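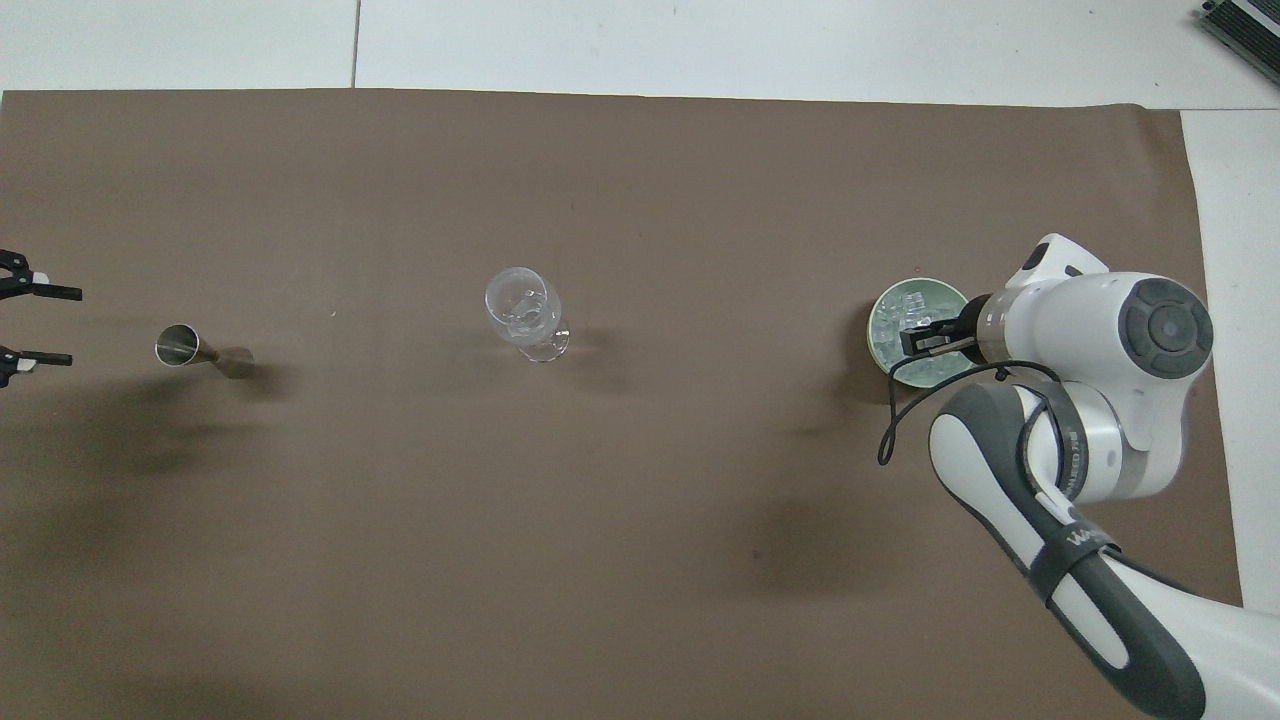

INGATE, July — Trastex today announced that its bar-service training set, Tralten, has reached 2,182 demonstrations. Operators guide the arm by remote control through each task, including working a gripper in a bowl of ice beside a jigger and a wine glass.

"Ice is hard to script, so we show it by hand," said Guðlaug Bech, head of demonstrations. Trastex will open the set to 20 partner laboratories.

Contact: Faraji Rugemalira, Trastex Press Office
8 shares | Back to top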